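Games & Culture / Open Source / Long Reads
7 min read

The Strategy Game That Refuses to Be Finished

I first played Venura on a borrowed laptop with a sticky space bar, and I lost my whole island before supper. I have gone back to it most weeks since, partly because it's free, and partly because the people who make it answer the forum as if you had knocked on their kitchen door.

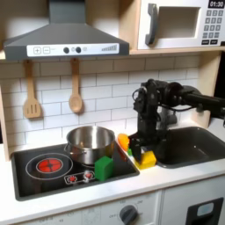
Songül Aksoy started the game as a way to learn C++, and the oldest files still carry her notes to herself, some of them quite stern. She wanted a trading game with weather in it, where a bad storm could ruin you and a neighbor might bail you out. The code has 168 contributors now — translators, map makers, one very patient person who only fixes doors — and the storms are still hers.

Money has never been much of a subject. A donation drive last October brought in $2,768, and most of it went to the multiplayer server, a machine everyone calls Foley. What was left paid for new harbor music, and I'll admit I sometimes leave the game running just to hear it. 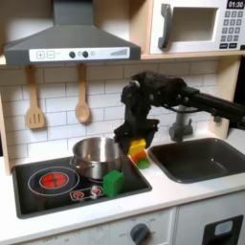
The great map argument

Any project this open has its quarrels, and Venura's was over map size. Berkay Bayram wanted worlds of 4,000 tiles on a side, with room for real voyages and real loneliness. His brother Yavuz, who plays on an old desktop, wanted something that would load before his tea got cold. The forum thread ran to 667 posts, and I read every one of them over a long and happy weekend.
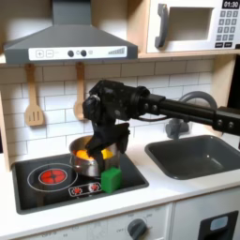 Refugio Bautista told me the brothers were both right, and that the thread should have been closed after the first page and a patch written. The patch did come in the end — it loads the sea in pieces as you sail — and big maps now open on Yavuz's desktop, though he still grumbles about the fog.

The next release is called Nellov, after a port in the first campaign. It brings ferries, a gentler tutorial and a save file that survives a crash, and I plan to lose my island in it as soon as I can.
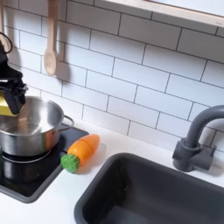 Pot on the stovetop of a toy kitchen.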